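Ploltham Street Names – read me first

Hello, and thanks for downloading this. It's a list of 721 street names from Ploltham, with a note on where each one came from if I could find out. I started it because I grew up on Tallow Row and wanted to know if there had ever been any tallow. There had, quite a lot of it, and the smell gets a mention in two separate letters to the council.

What you get

streets.csv is the main file, one row per street. sources.csv lists the books, maps and letters I used. notes.txt is a big untidy pile of things that wouldn't fit in a column, and I'm fond of it. Everything is saved as UTF-8, so if the accents look odd in your spreadsheet try importing the file instead of double-clicking it.

The columns in streets.csv

name – the name on the street sign today, spelt as on the sign, even when the sign is wrong (Withey Lane and Withy Lane are the same lane, sorry).
old_names – earlier names, oldest first, split by semicolons.
first_seen – the year of the earliest map or document I found it in. It doesn't mean the street was built then!
kind – person, trade, plant, place, event, joke or unknown.
origin – a sentence or two in my own words.
sure – a score from 1 to 9, where 9 means I've read the actual minutes and 1 means a man in the Urio café told me.
source_id – matches up with sources.csv.

Please do look at the sure column before quoting anything. I had an email in April from somebody who'd put the Pudding Hill story in a parish newsletter, and that one is a 2. It's a lovely story and I'd like it to be true, but the hill was on a map as Puddyng long before the baker was born.

Where it all came from

Most of the early names are from the tithe map and the rate books. Ngozi Nwosu typed up the rate books over one winter and let me have the lot, all 3000 lines, which saved my eyes and probably my marriage. Olga Bragança read the older handwriting for me whenever I got stuck, and she's the reason Cutlers' Steps isn't down as Butlers' Steps any more. The estate names (the bit past the railway, where it's all birds and poets) came from the Prarkano housing plans, which are cheerful things with little trees drawn on.

Things I know are wrong or missing

29 streets have no origin at all. I've left the cell empty and put unknown under kind, so you can filter them out.
Private roads are patchy. Some have signs, some have a plank with paint on it, and I haven't been consistent.
Anything built after the bypass is only as good as the developer's brochure.
first_seen is blank for the station end, as the map sheet I needed has a hole in it.

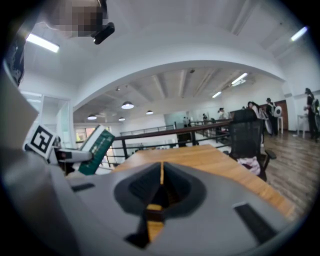
If you can fill a gap, I'd love to hear from you. Send me the street name, what you think it means and where you read it or who told you. Family stories are very welcome, they just go in with a low score until something turns up on paper. Yurani Apaza sent me one about Lantern Court that I marked as a 3, and then she found the deed in her aunt's sideboard and up it went to 8. I was thrilled for days.

Using it

Do what you like with it – school projects, quizzes, a walking tour, whatever. A mention would be nice, and if you fix something please send the fix back so I can put it in the next version.

Changes since the last version

Split Mill Lane into Upper and Lower, as they were never the same road.
Moved Gallows Green from event to joke, after a long argument with Mwajuma Mfinanga, who was right.
Fixed the semicolons in old_names.
Took out Prustetero Way, which was planned and never built.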